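Mali Phillips
@maliphillips
Cleared out my mother's spare room over most of May and have come away with opinions about keeping things. A thread. Mute me now if you have a tidy house.

The room was 3 metres by not quite enough. She called it the sewing room. I found one needle, and I found it with my foot.

I had been warned by my cousin Gwenllian, who did her own mum's bungalow last year and still can't look at a margarine tub.

First thing out was a carrier bag full of carrier bags. Inside that was a smaller bag of the good carrier bags. There is a ranking. I was not told the criteria.

Then the instruction manuals. Every appliance she's owned since before I was born, in date order, including a twin tub that went to the tip when I was in primary school. The guarantee had been filled in but never posted. Bit late now.

I rang to ask if I could throw out the twin tub manual. Long silence. "What if somebody wants it." Who, Mam. Who.

It went in the Maybe pile. The Maybe pile was by this point holding the door shut.

My rule was going to be: haven't used it in a year, it goes. Her rule is that if you haven't used it in a year you haven't worn it out, so it's practically new. I've been turning that over for a fortnight and can't find the hole in it.

Alun Gronow from next door came round to help carry and left with a fondue set, two curtain poles and a bread maker. So the net effect on the street has been nil. His wife has not waved since.

259 jam jars. I counted because I wanted the number for arguments. She last made jam for the school fete in 2000, and it didn't set.

She asked for 10 of them back "in case". We settled on 10 and the lids, and then she wanted to choose which.

Tried selling a few bits online. Listed a perfectly good standard lamp and had a message at twenty to six in the morning from a man asking if I'd swap it for a gate. Just the word gate and a question mark. I do think about the gate.

The small stuff is what finishes you. Furniture you can be brisk with. Then you open a drawer and it's all bits, every one different, and each wants its own decision, and it's gone four and you've not had lunch.
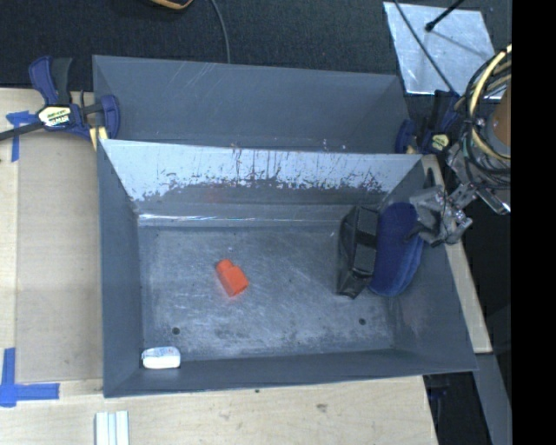

Four things, one bin, and I'd still need a sit down first.

Things I have said out loud to a drawer: "What ARE you." "You can't all be important." "Right, you're coming with me."

Gwenllian's advice was to take a photo of anything sentimental and let the object go. I now have a phone with no storage left and all of the objects.

Progress report: you can see carpet. It's brown. We both remembered it as green, and she's blaming me.

She came up to inspect, stood in the doorway for a good while and said it echoed. Then she asked where she was meant to put her sewing.

Anyway, I got home and opened the cupboard under my own stairs to put the hoover away, and a bag of carrier bags fell on my head.

If anyone wants 249 jam jars, no lids on some of them, collection only. Will consider a gate.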